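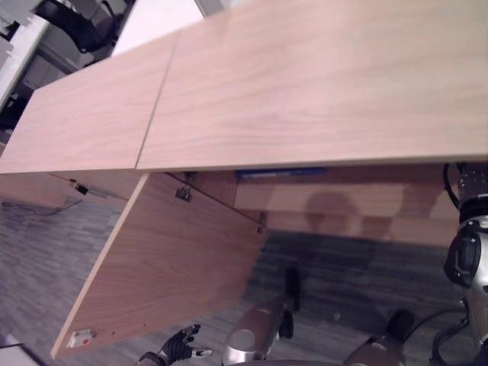
1 min read

November, 4.20 p.m. Desk cupboards, Drullthorpe room.

Arsalan's note says the door under the bigger top is "sorted". I'd like to know what he means by sorted. The white latch plate with the red dot is on, down near the corner, but there are a couple of small bare screw holes right next to it. Old position? Wrong drill template? He hasn't written it down and Moushumi doesn't know either.

Not convinced by the two hinges. One is bigger than the other. Cernico quote 100 openings before any adjustment, which I don't believe for a slab that size. Parveen wants to test to 1,095 (three a day for a year). Fine, but measure the sag first.

Seam between the two tops looks straight. Check with a rule anyway.

To do: ask Asanka if the blue strip under the edge stays on. Screws from Rathnayake, box of 260, still not here.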